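Kestora Table Display, Section 4: Dressing the Dish

Revised Wednesday, November 5, 2025. Replaces the loose sheet in older boxes. If you have both, throw out the sheet.

Do Section 3 first (mat down, mat flat). Don't dress the dish on a bare table and slide it over after. Everything rolls.

What you need
Scalloped dish, Valico
Dark grapes, green grapes, avocado, red apple
Henao surface mat, already down
Soft dry cloth
Drilwood riser, only if you're doing the tall version (Section 6)

NOTE: Fruit in the set is artificial. Keep it away from small kids and dogs. Grapes pull off the bunch if somebody really works at it.

4.1 Before you start

1. Wash hands or wipe them. Prints show on the grapes worse than anything.
2. Wipe the mat. Crumbs under the dish make it rock.
3. Check the dish for chips on the rim. Run a finger around it. Chipped dish, stop here and use the spare.
4. Lay the fruit out on a towel next to the mat, not on it.
5. Give the bunches a light shake. Any grape that drops, set aside and see 4.4.

CAUTION: No glass cleaner on the mat. Takes the printed pattern dull in patches. Water and a drop of dish soap is plenty.

4.2 Placing the dish

1. Set the dish down. Don't drag it.
2. Keep the rim at least 2 inches in from any edge of the mat.
3. Turn it so the best-looking wave of the rim faces the room. No marked front on this one, pick whichever you like.
4. Press gently on opposite sides. Rocks? Lift, wipe underneath, try again.

Slightly off center is fine and usually looks better. Dead center with a small dish tends to look lost, especially on a long table.

4.3 Filling

1. Dark grapes in first. Left side.
2. Green grapes next, beside them and a little further back. Stem up.
3. Push the two bunches together until they touch. No gap down the middle.
4. Avocado last of the three, on the right, snug against the green bunch. It's the heavy-looking one so it wants to be low.
5. Apple stays out for now. Put it on the mat a hand's width away from the dish.
6. Walk back roughly 6 feet and look. Fix whatever bugs you.
7. Add the apple. Lower it in, let go once it's touching something on two sides.

CAUTION: Don't drop fruit in from above the rim. The dish holds up ok but the bunches bounce and you start over at step 1.

NOTE: Adding your own pieces? Keep extras under 200 grams all together. Past that the lighter dish tips if someone leans on the rim.

If you're running the lamp, anything up to 800 lumens. Brighter bulbs put a hot white spot on the mat and another inside the dish. Move the lamp to one side before you go buying a different bulb.

4.4 Loose grapes

Push the grape back onto its peg and twist a quarter turn. Still loose, one dot of clear craft glue, let it set overnight before the bunch goes back in. Don't use hot glue, it strings and you can see it form across the room.

4.5 Layout reference

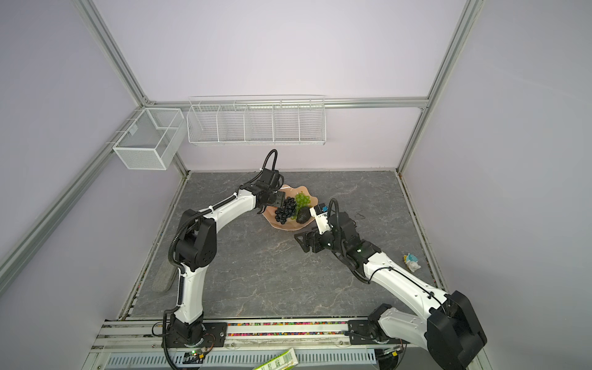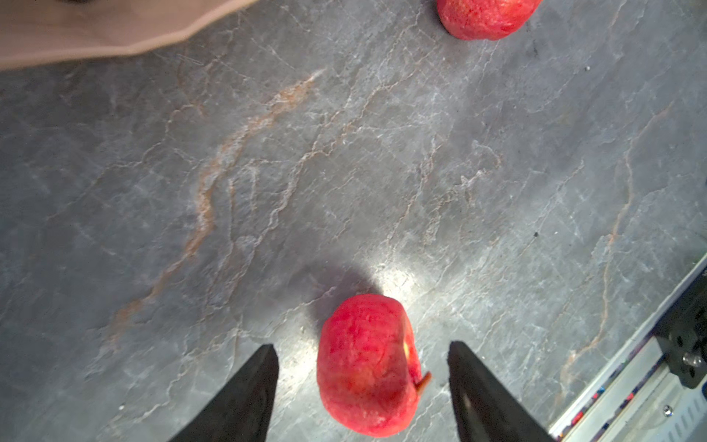
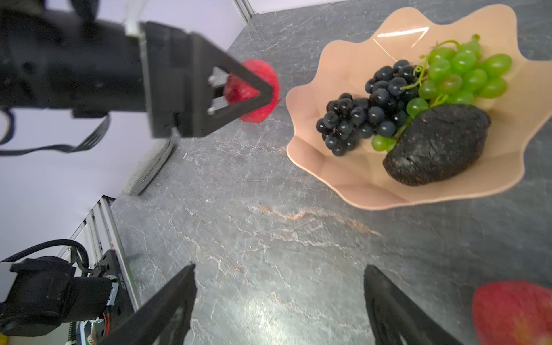 Adjusting the bunches after the apple's ready to go is normal, do it with one finger and leave the stems alone. Bunches that sit side by side like two separate lumps look like they came right out of the box. Let them overlap some. In the last picture the dark bunch is on the left with a few green grapes tucked in under it, and the green stem curls up over the top of its bunch where you can see it. Copy that. If the stem's flattened, warm it in your hand a minute and bend it up slow.

For the apple: pick the side you want showing before it goes in. The one lying on the mat in the second picture has its stem out to the right and a small yellowish patch near it. Patch out or patch in, your call, but decide while it's still on the mat. Turning it once it's in the dish shoves everything else over.

4.6 Quick check

Dish doesn't rock
No gap between the bunches
Avocado low, on the right
Nothing hanging over the rim
Cloth put away

4.7 Moving the display

1. Apple out.
2. Both hands under the dish, not on the rim.
3. Mat gets rolled, pattern side out. Folding leaves a crease that takes weeks to relax, and sometimes dosen't.
4. Re-dress from 4.3 step 1 if the bunches shifted. Otherwise just put the apple back.

Storage: fruit in its bag, dish in the foam, mat on top of the box and not underneath. Keep out of direct sun. The green grapes fade first.

Tall version with the riser, go to Section 6. Replacement pieces, Section 8.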